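Been asked a few times how we set up the small parts corner at the Bralldale shop, so I'm putting it in a thread. It's a modest setup and most of it is secondhand.

Background: we do light assembly and rework. Molded covers, trays, brackets, that kind of thing. Four benches, one long wall of shelving, one door that sticks. I run the kitting side with Raluca Barbu.

Until last December the parts for a job came over in whatever box they had shipped in. You opened the box on the bench, dug around, and the bench was gone. Half your morning went into moving cardboard.

We got the yellow shelving from Ladard when they closed their second unit. Iulian Munteanu drove the van, two trips. The panels are wide and smooth, so parts slide on and off without catching. The frames took longer to put up than I'd like to admit.

First mistake: we set every shelf level and at the same height. Looks tidy. The people at the back of the line couldn't see what was left, and they kept walking over to check.

Alina Husar suggested stepping the tiers, with the upper one for parts waiting and the lower one kept as a ledge to work on. We changed one unit as a trial and left it alone for a month. Then we did the rest.

The ledge rule is the one people argue with. Parts go up top. On the ledge you get the part in your hands and the tool you are using. Coffee goes on the windowsill.

Spacing on the upper tier: all parts face the same way, in a row, with enough room to get your fingers between them. No stacking. The shells have a raised rim and a little tab on the edge, and the tab is what gets scuffed when you nest them.

We lost 8 out of one batch to scuffed tabs before we figured that out. The customer, Daher, was decent about it. I would still like those 8 back.

Carpet. Yes, there is carpet. It was there when we moved in and we kept it. Dropped parts survive. Dropped screws are another story – Emilian Dinu has a magnet on a stick and gets a lot of use out of it.

Bins: light gray plastic, thick rim, on the floor next to the shelf. I tried wire baskets first and the tabs went through the gaps. Solid sides only now.

Cardboard boxes go inside the bin to raise the level, so you aren't bending all the way down for every part. Any box will do if the top comes up close to the rim. Parts stand upright on top of the boxes.

Veronica Coman worked out the height by trying boxes until her back stopped complaining. I wrote it on the wall in pencil and then somebody painted the wall. We did it again by eye.

Current state of the corner, black shells from the job we're on now:
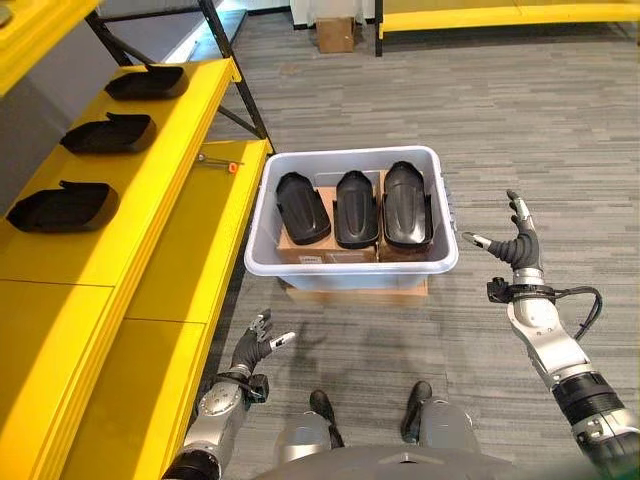 Three up on the shelf, three more standing in the bin, orange-handled tool on the ledge.

A couple of people asked about labels. We have a card for each job and it hangs at the end of the row. I don't label the shelves themselves. The jobs change too often and old labels are worse than none.

Cost, for those who asked: the shelving was 90 a unit, used. Bins came from Jotov, I bought a stack and have spares if anyone local wants a few. Boxes were free, obviously.

Time: roughly 105 minutes to restep one unit with two people, including taking everything off it first. Do it at the end of a job when the shelf is clear anyway. We did our first one in the middle of a run and I don't recommend it.

Things I still want to fix: a hook for hand tools at the end of each ledge, better light over the far unit, and the door.

Raluca wants the hooks on the left. I want them on the right. We'll probably put up both and see which ones get used.

If you run something similar with taller parts I'd like to know what you do about bins. Ours only work with pieces this size – anything much longer tips over when you pull out the one next to it.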